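A few posts about selling off my record collection, as a couple of people asked how it was going. May 22, 2021, and the shelves in the back room are down to one and a half.

1/ I started in March. I had 245 LPs by my own list, plus a box of singles I never got round to writing down. Most were bought between school and my first proper job, when records were cheap and rent was too.

2/ The first lot went to Karunaratne, the shop by the station. They take anything in decent nick and pay on the spot. They don't pay much. I took two bags of seventies rock and came home with enough for a new kettle and a bus fare.

3/ They wouldn't have the prog. Apparently everyone my age is selling prog. I carried it home again, gatefold sleeves and all, and it is heavier than you remember.

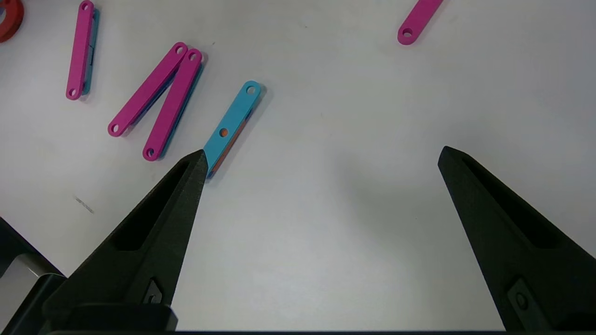

4/ So the prog went online, one at a time. It's slow work. You have to look at each side under a lamp, grade it, grade the sleeve, and then answer messages from people who want to know if "very good" means very good.

5/ In record terms "very good" means it crackles a bit. "Good" means don't buy it. I didn't make the rules.

6/ The one I thought would be worth something was the Skenberg album, the first one with the blue label. I saw them at the Karby in front of roughly 14 people, and bought it off the drummer's girlfriend at the door for three quid.

7/ It went for £4. I paid for the cardboard mailer myself, so I'm down on it.

8/ The one that did sell well was the Stundum single. I never liked it. I only bought it because the shop had run out of what I went in for, and I played it twice at most. Two people bidding against each other late at night, and I sat there watching the number go up with a cup of tea going cold.

9/ For anyone thinking of doing the same: take the record out of the sleeve before you post it and pack it behind, in a plain inner. Otherwise it splits the seam on the way. I learnt this from a man in Leeds who wanted his money back, and got it.
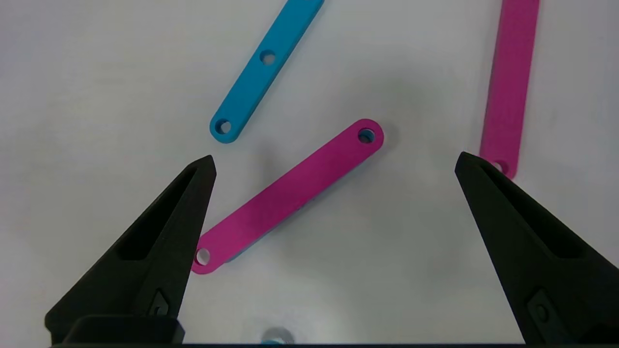
Pink and blue strips on a pale tabletop.

10/ What I'm keeping: anything with my sister's name biro'd on the label, the soul compilations, and the live double with the side four that sticks. I know exactly where it sticks. When I hear that song on the radio now I still expect the jump.

11/ Somebody asked if I'd copied them all to the computer first. I did the first shelf. It has to be done in real time, one side after another, and you have to get up and turn it over. I gave up somewhere in the letter D.

12/ Most of it I can stream anyway. The sound is cleaner. The running order is sometimes wrong, with bonus tracks stuck on the end where it used to stop and you'd hear the arm lift.

13/ Still to go are the singles, the jazz I bought to look clever, and 3 copies of the same greatest hits. One was mine, one was a present, and I've no idea about the third.

14/ If you want any of the jazz, message me before I take it down to the shop. Collection only, I'm out of mailers.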